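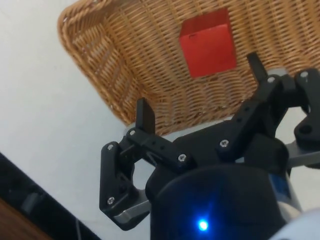 Sunday, 4:30 in the afternoon

Basket work, continued. Angelica Cruzado asked me to write down what we decide about the baskets, so that the Hodcombe group does not ask us the same thing again in March.

We keep the wicker one, the light tan color. The rim is braided and curved and it is kind to the hands when you carry it. I wanted to change to the plastic tub from Stonent, but the tub slides on the table and the wicker stays better. So the tub goes back to the shelf under the window.

Red cube: it stays with the basket from now on, one cube for one basket. Last month the cubes were in the drawer with the tape, and every morning somebody was searching. The red is easy to find against the wicker, also when the blinds are down. The blue one I do not like so much, it looks almost black in the evening.

Cleaning. Dust goes deep between the strands and a cloth does not reach it. I used the soft brush, first along the ridges and then across, and after that turned the basket over and knocked on the bottom. It took me 40 minutes for 2 baskets – too long, next time I do it outside. No water, please. The old Papadakis basket was washed in the sink and the floor of it never became flat again.

Storage: do not stack more than 6. The lower rims get pressed and after this they do not go back to their shape.

To do:
– ask Kistolberg if they still sell the 30 cm size
– new label for the shelf, the old one fell off
– cut the one loose end on the spare basket, with the small scissors
– return the soft brush to Angelica, it is from her desk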